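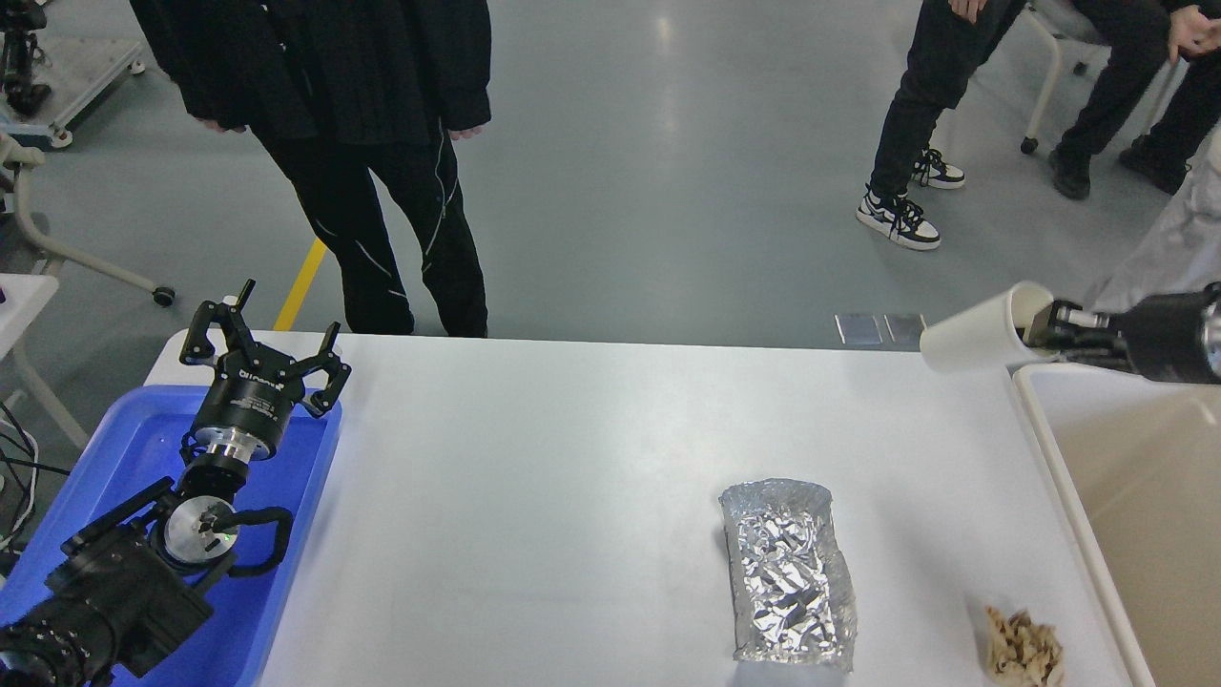
Open day at Magalhães, Pavthorpe

August 2022 | By Zimomau staff
132 comments | 1,034 shares

Magalhães opened its Pavthorpe building to the public on Sunday, and we went along for the afternoon. Entry was free. Parking was on the grass next door and was full by one o'clock, so we left the car by the river and walked back.

We started in the hall with the gray floor, where the subject was household waste. There was a white table with a blue bin at one end and a beige bin at the other, and between them some crumpled foil and a piece of brown paper. It's a small amount of trash to look at, but it got people talking about what they do at home, and we stayed longer than we had planned.

Foil was the item people knew least about. The leaflet from Mavo, the local collection scheme, says clean foil can go in with cans. Foil with baked-on food should be wiped or rinsed first, and if it won't come clean it goes in the regular trash. Mavo would also like small scraps pressed together into a bigger piece, which is something we had never done. We had been throwing ours away a sheet at a time.

The same leaflet has a section on things that look like foil and aren't. Potato chip bags are the main one. The test is to crumple the item in your hand and let go. Foil stays crumpled, and the plastic film opens up again.

Paper took less explaining. Brown paper goes in with cardboard if it's dry and has no grease on it. A woman behind us asked about the bags that bread comes in, the kind with a clear window, and the leaflet says to tear the window out. Receipts don't go in at all. Paper towels don't either, and we have been getting that wrong for years.
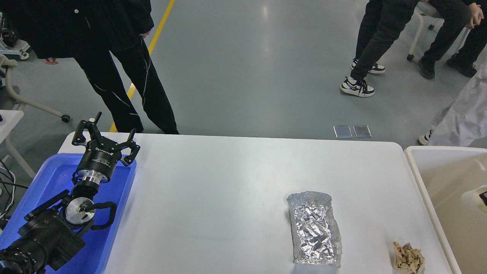

The leaflet doesn't cover everything. We looked for baking paper and couldn't find it, and there is only one line on foil trays with cardboard lids. The advice there is to separate the two parts and treat each one on its own. Mavo is printing a new version in November, so the gaps may be filled by then.

From the hall we went out to the yard, where three trucks were parked with their doors open for children to look inside. The line was long and we skipped it. There was a tent with coffee and cheese rolls. The rolls had sold out but the coffee was good and cost very little.

A sign at the gate gave the attendance for last year's open day as 1,613. It felt busier than that this time, especially after lunch. If you go next year, go in the morning, bring a hat for the yard, and pick up the leaflet on the way in. They had run out of English copies when we left, but the desk said Mavo can mail one.

Last updated August 2022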